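Subject: Re: Resume wording for freelance periods
Date: 7/23/26

> I ran Bellgate by myself for eight years and did contract layout for Garico on the side. Should these be one entry or two? The dates overlap and I don't want it to look like I'm padding.

I'd make it one entry. Put Bellgate as the employer, with your title and the full dates, and list Garico under it as a client. When I applied at Mosquera I had them split, and the first thing I got asked was which job was the full-time one.

Keep the client list short. Mine had 40 names on it at one point and took up most of the second page. I cut it to 8 and nobody has asked for the rest.

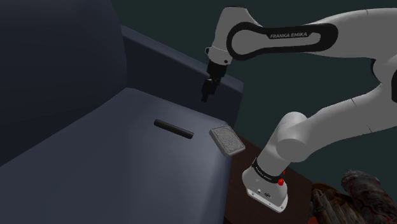
For the print work, give page counts and what you delivered. "216-page parts catalog for Rornero, layout and prepress" says more than "various print projects." If you signed anything with Garico about naming them, check that first. Some of those agreements run past the end of the contract.

I can send you my current version off list if you want to see the layout. It was last updated in December, so the software section is a little behind.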